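Tea, Moths and Other People's Jumpers

So the second jumper is off the needles, and I promised a few of you an update, and then I went quiet for most of February. Sorry. It was dark and I had a cold and I was busy picking bobbles off other people's knitwear, of which more in a minute.

If you're new, I mend woollens. I started with my own, moved on to my brother's (he goes through elbows like a schoolboy) and now I get carrier bags handed to me at the school gate and once, memorably, through a car window at the lights. I don't charge much. I charge cake, mostly, and the cost of yarn if I haven't got a match in the tin.

The big job this winter was a navy guernsey belonging to Ruairi Matheson. He's had it for 20 years and by the look of the cuffs he's spent every one of them leaning on a wet wall. Both elbows were through, the left cuff had unravelled by a good inch, and there was a long ladder under the arm where somebody had had a go with black sewing cotton and a great deal of optimism. I'm not saying who. I have been that person.

I unpicked the cotton first, which took a whole evening and most of a box set. If you ever find yourself with a hole in a jumper and only sewing thread in the house, please just put a safety pin through the loose stitch and wait. Cotton thread cuts into wool when it's pulled. By the time I'd got it all out, my ladder was two ladders and a sort of window.

Then there was the question of colour. Navy is a pest! Every navy is different, and a jumper that's been washed and worn that long isn't navy any more anyway, it's a dusty blue at the shoulders and nearly black at the hem. I tried the Humley four-ply, which I love for socks, and it was far too bright. I tried a Bimwood that looked perfect in the shop and went purple the moment I got it home to the kitchen. In the end I split a strand of the Bimwood and ran it together with an old charcoal I'd had in the tin for so long the band had fallen off, and that was it. You can see the mend if you know where to look. I like that in a mend, but Ruairi wanted it quiet, so quiet it is.

For the elbows I did a knitted patch straight on to the fabric. You pick up a row of stitches below the hole, where the knitting is still sound, and you work upwards, catching one stitch of the jumper at each side as you go, and graft it at the top. It's slower than darning but it stretches with the arm, and on a guernsey, which is knitted so tight it could stand up by itself, a woven darn can feel like a biscuit in your sleeve. I used needles a size smaller than I thought I'd need and still had to rip the first one back because it was baggy. The second elbow went like a dream, naturally, so now I have one I'm proud of and one I'm only fond of.

The cuff I knitted fresh. I'd been dreading it, but once you've snipped a single stitch and drawn the thread out all the way round, the old cuff just drops off in your lap and there are all your stitches, sitting there like little teeth. Get them on a needle straight away. Don't answer the door. Don't, as I did, put the sleeve down to move the cat.

Now, moths. Several of you asked, after the last post, what I do about them, and I've been putting off answering because I had them. I had them! In the good wardrobe! I found one in January walking across the shelf as if it paid rent, and when I pulled everything out there were little sandy cases tucked in along the back of the skirting and a cardigan I'd been saving had a hole right on the button band.

I've tried the lavender bags and I've tried cedar balls, and my clothes smelled lovely and were eaten. What works for me is boring. Everything woollen comes out, gets shaken hard outside, and goes in the freezer in a sealed bag for a fortnight. Then out for a day to come back to room temperature, then in again for another few days. In the meantime you hoover the wardrobe, all of it, the corners and the hinges and the gap at the back you've never looked at, and you empty the hoover straight into the outside bin. I also put down a couple of sticky traps so I know who's about. I've caught 4 so far this month, which is either very good news or very bad news and I go back and forth on it.

The freezer is a small one, so it's been jumpers in shifts. We have eaten a lot of peas to make room. My daughter opened the door looking for ice lollies and found a Fair Isle tank top, and I don't think she's forgiven me.

Anything that comes into the house for mending now goes through the freezer first, including Ruairi's guernsey, and I'd ask you not to be offended if you hand me a bag and I hold it at arm's length. It's no comment on your housekeeping. It's what I should have been doing all along.

Washing next, because it goes with the moths. They like food and sweat and skin, the horrors, so put things away clean. I use a capful of Prillex in cool water, push the jumper under, and leave it be for twenty minutes or so. No rubbing. Squeeze, roll it up in a towel, kneel on the towel, and dry it flat somewhere out of the sun. My mother always did hers on the spare bed with the window open and she never lost a jumper in her life, though she did once lose a spare-room guest, who went home a day early with a stiff neck.

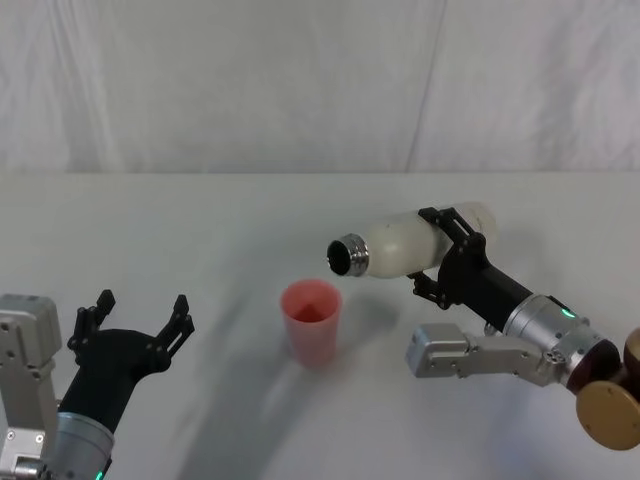 Posted in: Mending, Wool, House

Somebody asked in the comments whether it's worth learning all this when you can buy a new jumper for less than the price of a decent lunch. I've thought about it a lot, usually with a needle in my mouth. I can't tell you it saves money. If I paid myself for the hours in that guernsey it would be the most expensive jumper in the county. But I enjoyed nearly all of them, and I know that jumper now. I know the knitter changed how she carried her yarn halfway up the back, and that she dropped a stitch near the neck and caught it two rows later and hoped it wouldn't show. I've never met her and I feel we'd get on.

And it does get quicker. My first darn took me an entire Sunday lunch's worth of cooking time and looked like a squashed spider. I can do a sock heel now between putting the pasta on and draining it, if it's the thick pasta.

A few odds and ends before I go and get the tea on.

The tin is low on greens and anything mustardy, so if you have leftovers, even a yard or two, I'd be very glad of them. Wind them round a bit of card and pop them through the door.

I've been using the short bent-tip needles from Ong and I'm converted. I used to poke about with a straight one and split every other stitch. They're a bit fiddly to thread, so I keep a needle threader on a ribbon round my neck and look like a librarian.

The blog counter says 3,087 of you dropped in on the sock heel post, which I find quite alarming given that I wrote it in my dressing gown. Hello! Please tell me if the bit about the tension made sense, as my sister says it didn't and she's usually right about that sort of thing.

Next up is a pale grey cardigan with a scorch mark on the front, and I haven't the faintest idea what to do with it. I'm leaning towards a pocket. The owner is leaning towards a badge. If you've covered a scorch on something pale and been happy with it, leave me a note underneath, and tell me what yarn you used.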